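Carrillo to Introduce New Sorting Rules for Household Waste in August

Public Works | Waste and Recycling

Residents of Carrillo and the Pisura district will follow a single set of sorting rules for household waste beginning in August. The change replaces the two separate guides now in use and affects curbside collection as well as all 16 neighborhood drop-off points.

The Department of Public Works approved the new guide after a trial in the Pisura district in which 1,132 households took part. Collection days, cart sizes and monthly charges stay the same.

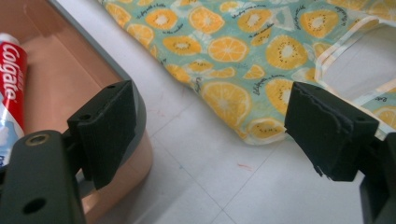 Items made of more than one material have been the main source of questions from residents, and the guide gives them their own chapter. The general rule is that an item is sorted by its largest part once anything that comes off with ordinary hand tools has been removed. For a dark green metal bracket with a thick black foam pad mounted on its end, the pad comes off and goes in the gray cart, and the bracket goes to the scrap metal bin at a drop-off point. A small brass-colored grommet set into the bracket may stay where it is. Residents are not expected to cut, pry or drill. If parts cannot be separated in a few minutes, the whole item should be placed in the gray cart or brought to the Wekano transfer station, where staff can direct it to the proper container.

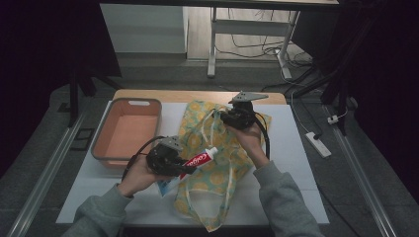
By Noémi Pálfi, Office of Public Information
Published May 7, 2025
Filed under: Recycling, Collection Services, Pisura

The Department of Public Works has released the full text of its new household sorting guide, which takes effect with the first regular collection in August. The guide will be mailed to every address with curbside service and posted at each drop-off point. Large-print copies can be requested from the department's front counter.

Carrillo and Pisura have kept separate sorting rules since the district joined the city's collection system. Under the present arrangement, a milk carton is recyclable on one side of Mill Road and is treated as trash on the other. Both sides are served by the same trucks, operated under contract by Nokier, and both loads are tipped at the same transfer station in Wekano. Drivers have had to carry two versions of the rejection tag, and the call center has had to ask for a street address before answering even simple questions.

"The rules grew up separately, and they were never brought together after the routes were," the department said in its report to the city council. "Residents who move a short distance within the city should not have to learn the system again."

What goes in each cart

The blue cart will accept paper, cardboard, cartons, metal cans, and plastic bottles, jugs and tubs. Containers should be empty and free of food, but they do not need to be washed with soap. Lids may be left on. Cardboard must be flattened and should fit in the cart with the lid closed. Extra cardboard may be taken to any drop-off point at no charge.

The green cart will accept yard trimmings, fruit and vegetable scraps, coffee grounds and paper filters, and food-soiled paper without a plastic coating. Bags labeled as compostable will no longer be accepted in the green cart. The composting operator has reported that they do not break down within its normal cycle, and they are removed by hand at present.

The gray cart remains the place for everything that is not accepted elsewhere and is not hazardous. This includes foam of any kind, broken dishes, diapers, chip bags, and most bathroom packaging.

Tubes, pouches and other small packaging

Bathroom packaging was the second most frequent subject of calls during the trial. A toothpaste tube such as the red Colgate tube with the white cap will go in the gray cart in both service areas, with the cap on. The current Pisura guide allows such tubes in the blue cart, and the current Carrillo guide does not mention them. The department chose the gray cart for practical reasons. Small, flexible items tend to fall through the screens at Wekano and end up mixed with broken glass, and the station has no equipment for recovering them. The department will review the question when the processing contract is next renewed.

The same rule applies to lotion tubes, squeeze pouches, travel-size bottles and pump tops. Pump bottles of ordinary size may go in the blue cart once the pump is taken off.

Textiles

Clothing, linens and fabric bags are not accepted in any cart. Cloth that reaches the sorting line wraps around the moving parts and has been the most common reason for unplanned stops at Wekano. Usable textiles, including fabric tote bags, may be placed in the white bins at six of the drop-off points. They should be clean and tied in a plastic bag. Worn-out cloth that cannot be used again goes in the gray cart.

The textile bins are emptied weekly. The department asks that residents not leave bags on the ground beside a full bin – material left outside is usually lost to rain and has to be sent to the landfill.

Results of the trial

Households in the trial followed the new rules from the start of last fall until the end of winter. Nokier crews checked a portion of the blue carts on each route and left a tag on any cart with items that did not belong in it. By the final month, the number of tagged carts on the trial routes had fallen by nearly half. Plastic bags were the most common problem at the beginning and at the end. Food left in containers was the next most common, although it declined steadily.

Residents in the trial were also asked what they found difficult. Many said that the drawings in the old guide were too small, and that the list of accepted plastics relied on numbers molded into the bottom of the container. The new guide drops the numbers. It describes plastics by shape: bottles, jugs and tubs. Several residents asked for a magnet or card that could be kept on the refrigerator, and a one-page card will be included with the mailing.

Contaminated carts

There will be a grace period after the new rules take effect. During this time, crews will leave an information tag on carts that contain the wrong items, and the cart will be emptied as usual. After the grace period, a blue or green cart with a large amount of trash may be left at the curb. The resident can remove the items and call for a return pickup, which is free the first time. Later return pickups will be charged at the rate already listed in the city fee schedule.

Property managers of buildings with shared containers will receive a separate letter. They are responsible for posting the new rules where containers are kept, and they may order printed signs from the department at no cost. Signs are available in English and Spanish – other languages will be added on request.

Items that must be kept out of all carts

Batteries, paint, motor oil, propane cylinders, fluorescent tubes and electronic devices are not accepted at the curb under either the old or the new rules. These may be brought to the hazardous waste counter at the Wekano transfer station during regular hours. Proof of address is required. Batteries removed from devices should have their ends taped, and damaged or swollen batteries should be brought in a container of dry sand.

Medicines and needles are handled under a separate program. Residents should ask at a pharmacy or call the department for the nearest collection box.

Drop-off points

All drop-off points will stay open at their present locations. New labels will be fitted to the bins during the last two weeks before the change, and individual sites may be closed for part of a day while this work is done. Notices will be posted at the entrance to each site in advance. The scrap metal bin at the Pisura ball field will be moved to the east side of the parking lot to allow better access for the collection truck.

Residents who do not receive a guide by the first collection in August should contact the Department of Public Works, Collection Services Division. Questions about missed pickups or damaged carts should continue to be directed to Nokier at the number printed on the cart lid.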